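共同工房Cumordenで、手持ち式グリッパー2台の製作が進んでいる。設計はレーカ・キシュ、組み立てと配線はラインホルト・ヤンセンが担当する。2台は左右の手に1台ずつ持って使う構成で、ロボットアームを接続せずに把持動作を記録できる。7月の工房公開日に動作を見せる予定である。

筐体は灰色系の樹脂による3Dプリント品で、1台あたりの造形にはほぼ5時間を要する。指先には黒いゴム製のパッドを取り付けた。内側に細かい溝を設けた椀状の形で、初期の平らなパッドでは円筒形の部品が滑ったため、キシュが形状を改めた。 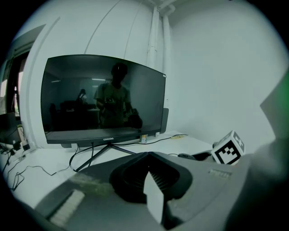 指の開閉は手元のトリガーで行い、開度はエンコーダーで読み取る。ヤンセンによれば、戻りばねの選定に最も時間がかかった。最初のばねは硬く、長時間の作業で手首に負担が出た。現在は線径を一段細くし、握り込みの終端だけにゴムの緩衝材を入れている。

位置の推定には、白黒のマーカーを印刷した白い立方体を使う。面ごとに異なる模様を割り当ててあり、向きが変わってもいずれかの面を検出できればよい。立方体と指先の相対位置は組み立て後に1台ずつ校正し、値を設定ファイルに書き込む。記録の周期は毎秒200回で、左右の時刻は同じパソコン側でそろえる。

残る課題は配線である。ケーブルの引き出し口が手首に近く、右手側では曲げたときに被覆が筐体の角に当たる。ヤンセンは引き出し口を後方へ移した部品を設計中で、左手側にも同じ部品を使う。 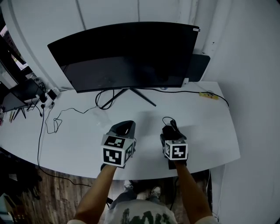 **工房・製作**

設計データと部品表は、公開日に合わせて工房内の共有フォルダーに置かれる。部品表には締結部品の寸法と印刷時の積層方向も記載する。組み立て手順書はヤリーナ・クシュニルが編集しており、校正の章が未完成。試用の申し込みは工房の受付で扱う。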